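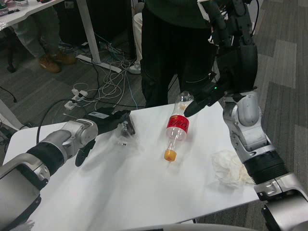 Flavau Tischräumen
Datenkarte, Fassung vom 24. April 2023

Kurzbeschreibung

Flavau Tischräumen ist eine Sammlung teleoperierter Aufzeichnungen, in denen ein zweiarmiger Roboter Verpackungsreste und benutzte Kleinteile von einer Tischfläche aufnimmt. Der Datensatz dient der Frage, wie weit aktuelle Verfahren des Imitationslernens eine einfache Haushaltstätigkeit ohne Eingriff des Menschen ausführen können. Die Antwort für den vorliegenden Stand: unter Laborbedingungen teilweise, im bewohnten Haushalt nicht.

Umfang: 567 Episoden
Aufgabentypen: 9
Ausgewertete autonome Läufe: 100
Sprache der Annotationen: Deutsch, Englisch

Aufgabe

Auf einem Tisch liegen Gegenstände, die ein Mensch ohne Nachdenken als Abfall einordnen würde: leere oder fast leere Kunststoffflaschen, zerknüllte Folienbeutel, benutzte Papiertücher. Dazu kommen Gegenstände, die liegen bleiben sollen. Der Roboter soll die Reste einzeln greifen und ablegen. Die Reihenfolge ist freigestellt. Beide Arme dürfen verwendet werden, auch gleichzeitig.

Die Ablage gehört zur Episode, das Leeren des Behälters nicht. Wischen, Trennen nach Wertstoffen und das Abschrauben von Deckeln sind nicht Teil der Aufgabe.

Aufgabentypen

T1 Flasche liegend, einarmig
T2 Flasche liegend, Übergabe zwischen den Greifern
T3 Flasche stehend
T4 Folienbeutel, glatt
T5 Folienbeutel, zerknüllt
T6 Papiertuch
T7 Flasche und Beutel gemeinsam
T8 Flasche, Beutel und Papiertuch gemeinsam
T9 wie T8, zusätzlich mit Gegenständen, die nicht bewegt werden dürfen

Die Typen sind ungleich verteilt. T1 und T3 sind überrepräsentiert, T9 ist knapp besetzt. Wer gewichtet trainiert, sollte das Feld task_type auswerten und nicht die Verzeichnisstruktur, die historisch gewachsen ist und T2 an zwei Stellen führt.

Aufnahmebedingungen

Aufgenommen wurde in einem Büroraum am Standort Dovumville während des laufenden Betriebs. Der Hintergrund ist nicht kontrolliert. Personen, Schreibtische, Stuhlgestelle und Kabel auf dem Teppichboden können in den Kopfbildern auftreten. Eine Absperrung oder ein einfarbiger Hintergrund wurde nicht verwendet. Modelle, die auf den Kopfbildern ohne Zuschnitt trainiert werden, reagieren messbar auf Bewegungen hinter dem Tisch.

Die Tischfläche ist weiß. Eine helle Auflage kann Falten werfen, deren Schattenkanten von der Segmentierung gelegentlich als Rand eines Folienbeutels gewertet werden. Die betroffenen Episoden tragen die Markierung surface_fold.

Die Teleoperation erfolgte durch Cheng-en Chuang und Hsiu-ying Lau. Beide arbeiteten mit derselben Steuerung, aber mit unterschiedlichem Stil: Chuang greift bevorzugt von oben, Lau häufiger seitlich am Flaschenhals. Das Feld operator erlaubt die Trennung.

Dateninhalt je Episode

head_rgb: Farbbilder der Kopfkamera
joint_pos: Gelenkstellungen beider Arme
gripper_cmd: Sollwerte beider Greifer
gripper_state: Istwerte beider Greifer
task_type: Kennung T1 bis T9
operator: Kürzel der bedienenden Person
success: 0 oder 1, manuell gesetzt
note: freier Text, oft leer

Kraft- oder Tastdaten sind nicht enthalten. Tiefenbilder wurden in einem Teil der Episoden mitgeschrieben, aber nicht veröffentlicht. Durchsichtiger Kunststoff lieferte darin überwiegend Fehlstellen.

Annotation

Die Erfolgsmarkierung wurde von Lorena Cisternas vergeben und von Chin-lung Peng in einer Stichprobe gegengelesen. Als Erfolg gilt eine Episode, wenn alle Reste im Behälter liegen und kein anderer Gegenstand verschoben wurde. Ein Tuch, das über den Behälterrand hängt, gilt als abgelegt. Eine Flasche, die vom Tisch rollt, beendet die Episode mit 0, auch wenn sie danach im Behälter landet.

Fehlgeschlagene Episoden wurden nicht entfernt. Wer sie nicht benötigt, filtert über success.

Basisergebnis

Zum Vergleich wurde ein einzelnes Modell auf allen erfolgreichen Episoden trainiert und in 100 autonomen Läufen geprüft, gemischt über alle Aufgabentypen. 63 Läufe erfüllten das Kriterium. Die Konfiguration liegt unter configs/hudeo_base, benannt nach dem internen Trainingswerkzeug Hudeo.

Häufige Fehlerbilder:

Transparente Flasche: Der Greifer schließt neben dem Hals oder schiebt die Flasche vor sich her. Farbige Etiketten und Deckel verbessern die Lokalisierung, führen aber dazu, dass das Modell bevorzugt dort zugreift.

Folienbeutel: Der Beutel wird an einer einzelnen Falte gefasst und rutscht beim Anheben heraus. Das Modell erkennt den Verlust nicht zuverlässig und fährt mit leerem Greifer zur Ablage.

Papiertuch: Greifen gelingt meist. Problematisch ist das Loslassen, wenn das Tuch an einem Finger hängen bleibt.

Beidarmige Läufe: Beide Arme wählen denselben Gegenstand. Die Kollisionsüberwachung hält den Roboter dann an, der Lauf wird als Fehler gewertet.

Flüssigkeitsreste: Liegende Flaschen mit Restinhalt verlagern beim Anheben ihren Schwerpunkt. In den Trainingsdaten ist dieser Fall enthalten, aber nicht eigens markiert.

Einordnung

Das Ergebnis eignet sich nicht als Beleg für Haushaltstauglichkeit. Ein Mensch räumt einen vergleichbaren Tisch mit wenigen Handgriffen ab und entscheidet dabei laufend, was weggeworfen wird und was nicht. Diese Entscheidung ist in den Typen T1 bis T8 vorweggenommen, weil auf dem Tisch nur Reste als Zielobjekte gelten. T9 prüft sie in einer stark vereinfachten Form.

Für Anwendungen in der Werkstatt oder Montage, etwa das Entfernen von Beuteln und Verpackung an einem Arbeitsplatz, ist die Übertragbarkeit ungeprüft. Eine Anfrage aus dem Takeda-Teilprojekt zu Folienbeuteln mit Kleinteilen ist offen und soll im Juni bearbeitet werden.

Bekannte Mängel

Ein Teil der Episoden vom Typ T5 enthält einen Zeitversatz zwischen head_rgb und gripper_state. Das Skript tools/resync korrigiert ihn, solange beide Greifer mindestens einmal vollständig schließen.

Das Feld note enthält Abkürzungen ohne Legende. „vr“ steht für „verrutscht“, „nk“ für „Nachkontrolle“. Die übrigen sind nicht rekonstruierbar.

Datenschutz

Personen im Hintergrund haben der Aufnahme zugestimmt. Gesichter, soweit sie in den Kopfbildern vorkommen, sind unkenntlich gemacht. Hinweise auf übersehene Stellen bitte mit Episodennummer an die Betreuung.

Betreuung

Tomás Ó Néill, Projekt Flavau. Fehlermeldungen über das Ticketsystem des Repositoriums, bitte unter Angabe von Episodennummer und Werkzeugversion.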